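3.2 Recruitment and match-day survey

Respondents were recruited from supporters who followed the national handball team to away qualifiers over two seasons. A request to take part was printed on the back of the travel voucher issued with each away ticket, and 2,000 vouchers were distributed. Of these, 1,090 led to a completed pre-match form. Post-match forms were returned by 942 of the same respondents, and only these matched pairs enter the analysis in Section 4.

The pre-match form asked for the expected result, the expected goal difference, and a rating of confidence on a seven-point scale. The post-match form repeated the confidence item for the next fixture and added four items on pride in the team, adapted from the scale in Zalewska and Ferreira. Wording was kept identical across home languages where possible. Two items were dropped after piloting with 40 supporters, who read "historic result" as referring only to qualification and not to single matches.

Expected goal difference was coded from the respondent's side, so that negative values denote an expected loss. Forms giving a result and a goal difference that contradicted each other (for example, a predicted win with a negative difference) were kept, with the goal difference set to missing. Respondents who attended more than one away match contributed only their first pair of forms.
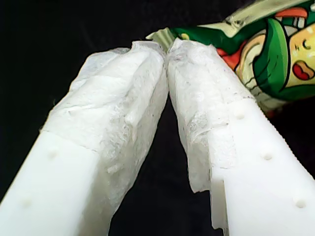
Figure 3. Two-finger gripper, with translucent white padding on the upper half of the left finger.

Elimination was treated as a property of the fixture. A match was coded as "dead" if the team could no longer advance from its group at the opening whistle, whatever the results elsewhere. Under this rule the last away match of each season was dead and all the others were live. Hegazy uses a looser rule, under which a match is dead once advancement depends on another team losing; the results under that rule are given in Appendix B and differ only in the size of the interaction term.

Pride was modeled as a linear function of the gap between expected and observed goal difference, match status (live or dead), and their interaction, with random intercepts for fixture. Distance traveled and number of earlier away matches attended were entered as controls. Travel distance was taken from the departure town given on the voucher and log-transformed. Confidence in the next fixture was analyzed separately, using live matches only.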